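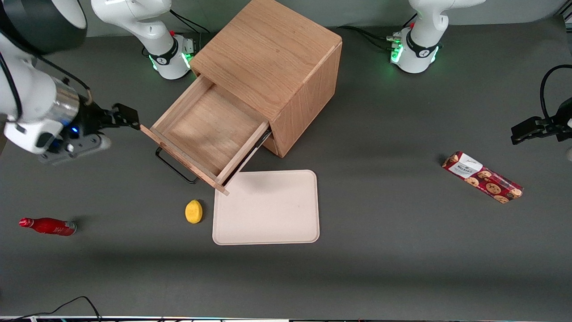

Drawer bench, both arms powered, drawer out. Lemon, bottle and cookie package on the table.

April 15, 2019. Open day, Nuvdale lab

Visitors from Haslam and Plekstead in the morning, in groups of 4. Natalie Holroyd gave the talk, I ran the bench. Task as in the plan: open drawer, object in, close drawer.

Settings:
Arm speed limit 250 mm/s for the whole visit.
Gripper force left at the Jirnuswood values.
Pause between steps 700 ms, so people can follow.

Notes
Bar handle is still the hard part. The loop sits close to the drawer front and the approach has to come in nearly level. Two misses in the first group, both high. Lowered the approach point and had no more misses on the handle.

Lemon went in every time. Bottle rolled once when the fingers closed off center – start it further from the table edge next time. Cookie package only gripped well across the short side.

Closing: drawer stopped short of the cabinet twice. Pushing on the middle of the front panel fixed it. Check the slide before the next visit.

Questions from Haslam were mostly on wear. Told them the slide is rated for 3,000 cycles and we don't log cycles yet. Dean Yeoman to add a counter to the script.

Plekstead want to come back in September with their own parts. Need part sizes from them first.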